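An Open Day at Grerton, Home of the Stetis Academy 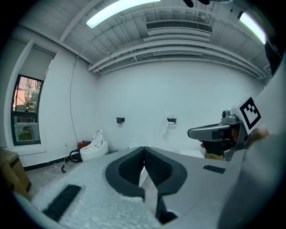

Grerton's ground sits at the bottom of a long hill, and you hear it before you see it, because on open day they play the club song over the loudspeakers from the minute the gates are unlocked. I had been meaning to go for years (my uncle used to talk about the old east stand as if it were a member of the family), and this summer I finally booked a place on the tour. We started in the dressing rooms, then went along to the goalkeepers' room, where the talk was all about gloves and how the palm wears out long before the rest. I kept thinking of that afterward whenever I looked at a pair of black textured grip pads set on the two inner faces of a V-shaped jaw – a good surface to hold with, and very much what a keeper wants when a cross comes over in the rain!

From there we went down the tunnel, which is much narrower than it looks on television, and out beside the pitch. We weren't allowed on the grass, quite rightly, but we could sit in the dugout for as long as we liked, and I liked it for rather a long time. The seats are lower than you'd expect. You see a great many knees and not much of the far wing, and I have a new sympathy for every manager who ever said he didn't have a good view of the penalty.

The Stetis academy is across the parking lot, with 3 small pitches and a gym. The under-twelves were playing a short game against visitors from Canico, 20 minutes each way, and it was the best part of my day. The Canico side passed beautifully and lost anyway. There was one tiny left winger who never stopped running, even when the ball was being fetched from the hedge, and the parents on both sides had started cheering for him by the end.

Lunch was a pie in the supporters' bar, and then the museum, which is one long room upstairs. They have 284 match programs on the walls, including the one from the cup tie at Yeon that my uncle always claimed he'd walked to. It has a coffee ring on the cover and the wrong kickoff time inside. I stood in front of it until the guide came to collect me.

Tours start up again in May. Wear flat shoes, bring a jacket for the dugout, and leave yourself time for the museum – I had to hurry past the last cabinets to catch my bus.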